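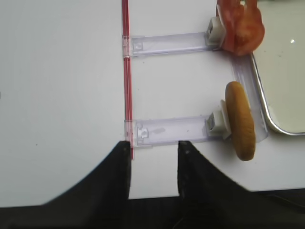 Lightfoot's people reckon we should forget the curved fingers and go straight to suction for anything soft, because a bun is mostly air and a tomato slice is mostly water. Fair point, and I did try it in October, but I'm not ready to give up on fingers. Not after this morning!

1st May, bench notes

Tudine black fingers on the Roltia arm, wrist camera on. Test foods are tomato slice and bun half, bun standing on edge. The tray stays over on the right so it's in view during the approach.

Wrist view is so much better than the overhead one for this. Both fingertips show at the bottom and I can see the gap between them the whole way in (the old Sasano fingers were so fat they hid half the table). The clear plastic parts are still hard to pick out against the white top. The red rod is easy, the clear strips much less so. Want to try a darker mat.

Settings so far:
Finger opening 132 at approach, 592 on the controller for close speed. Dropped speed to 503 for tomato and liked it a lot more. Three runs at each before changing anything else, please, or we'll lose track again.

Bun: lovely. The concave inside of the fingers suits a round crust.
Tomato: still fussy. It wants a flatter approach than the bun does, and the tips need something softer on them. I have silicone pads cut and can't wait to get them on.

Next: pads, then the same runs with the suction cup so Lightfoot gets a proper comparison. Save the wrist video from both.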